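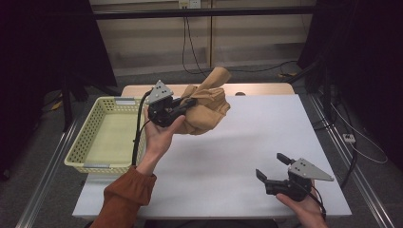

Why Does Cloth Wrinkle?

Cloth looks flat and well behaved. It is neither. A cotton shirt is made of threads, and each thread is made of tiny fibers twisted together. Bend them and they would like to stay bent, much like you on a couch. 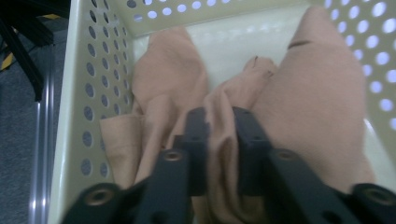

Does water make wrinkles worse?

It can. Water slips inside cotton fibers and lets them slide into new spots. When the shirt dries in a heap, they stay there.

Wool is springier, so it bounces back. Polyester hardly drinks at all and looks smug about it. 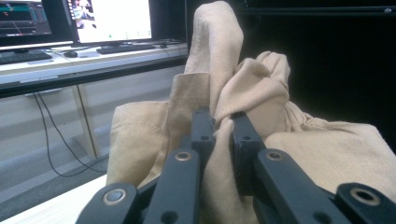 An iron does the same trick in reverse. Heat and steam loosen the fibers, and the weight presses them straight. Then they cool down and hold still - until you sit on them.
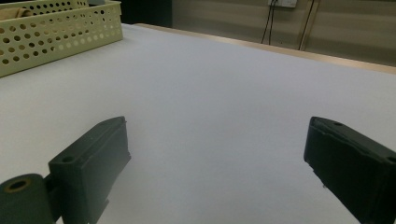

Folding a shirt while it is warm from the dryer helps too. Leaving it on the floor until August does not.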